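Mallthorpe reading room gets its long tables back

March
By Tiina Juntunen
3 min read

The long tables are back in the Mallthorpe reading room. All 11 of them, sanded, finished and a good deal paler than anybody remembers.

They went out in January, on two trucks, in the rain. The room has been getting by on folding tables since then, the kind with the metal edge that catches your sleeve. Those were stacked by the back door this morning waiting for a ride back to the school that lent them.

Doors opened at 9 a.m. By half past most of the window seats were taken.

The work was done by Reisinger, the furniture shop on the Prargate road, which put in the lowest of three bids. Total cost came to roughly 3,000 a table less than buying new, according to Emil Hauser, who runs the building. He would not give the full figure until the last invoice is in. "Ask me in a couple weeks," he said.

Under the old varnish, which had gone the color of strong tea, the wood turned out to be a light blond. Hauser said he had been walking past those tables for most of his working life and had no idea. Neither did the shop.

"We did one corner first, as a test," said Gion Rainer, who led the job at Reisinger. "Then I called Emil and told him he'd better come look before we did the rest. Some people want the dark back. He stood there a while and said leave it."

So no stain went on. Just a clear finish, several thin coats, with a light sanding by hand between each. Rainer said the tops took far longer than the legs. Ink, mostly. Also gum, also a set of initials cut deep enough that one board had to be planed down and then the boards next to it to match.
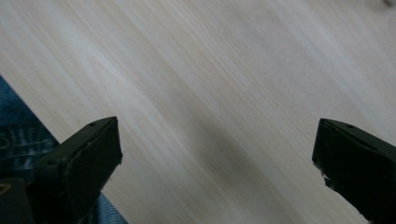

Pale again: the wood grain after refinishing.

The tables are 33 years younger than the building, and were made for the room by a local workshop that closed long ago. Nobody at the library could find the original order. There is a pencil note on the underside of one, found when it was flipped over at the shop, which reads "north side, mind the pipe". Rainer's crew left it alone. It is back on the north side, by the pipe.

First reactions were mostly good. Not all.

"It's bright," said Demyd Hnatiuk, who was reading the newspapers near the front desk. "I liked it dark, you felt like you were in a library. But I can see what I'm reading now so I guess I'll get used to it."

At the next table two students had laptops open and hadn't noticed anything. Told that the furniture had been changed, one of them lifted her elbow and looked. "Oh, nice," she said.

A few things to know if you're going in. Lamps are not back yet. The brass desk lamps are still being rewired and the electrician has promised them for the end of the month, Hauser said, with a look that suggested he has been promised that before. Until then the overhead lights stay on all day and the room closes at 5 instead of the usual evening hours. The children's corner is not affected and neither is the map room upstairs.

No hot drinks on the tables. That was always the rule but it is going to be enforced now. Water in a bottle with a lid is fine. The finish is supposed to be fully hard after a few weeks and untill then staff are asking people not to drag bags or book carts across the tops. Felt pads for laptops can be had at the desk, free, bring them back.

The chairs are another matter. They were not part of the contract, and next to the new tops they look very dark indeed. Emil Nägeli, who handles the library's purchasing, said a price has been asked for but there is no money set aside this year. He'd like to do a few at a time. "If we do it all at once everybody has to stand," he said.

He also said the library had looked at new tables, from Cavima, and had a sample in the room for a week last fall. Regulars will remember it, the gray one by the radiator. It wobbled. Comments left in the box at the desk ran heavily against.

The old varnish had to come off in stages, Rainer said, because it had been put on in stages, with a fresh layer brushed over the old one every so often and nothing cleaned in between. In places it came up in sheets. Other spots it had to be scraped, slowly, so as not to gouge the wood underneath. One table took a full week by itself. That's the one nearest the stairs, which gets the most use, and where the test corner was done. He says he can still tell which corner. Hauser says he can't.

Upkeep should be simple from here. A damp cloth, then a dry one, no polish. Cleaning staff were shown how before opening. Scratches can be touched up without stripping the whole top, and the shop is leaving a can of the finish in the basement for that purpose.

Anyone who used to sit at a particular table and wants to know where it went can ask at the front desk. There is a floor plan. Most went back to thier old spots but two were swapped to make more room for wheelchairs between the window row and the shelves.

The library will hold a short open evening once the lamps are in. Date to come.

Related
Mallthorpe library hours: what changes in spring
Prargate road works to run another month
Wanted: a home for 60 folding chairs
Map room roof leak fixed, again
Letters: In defense of the gray table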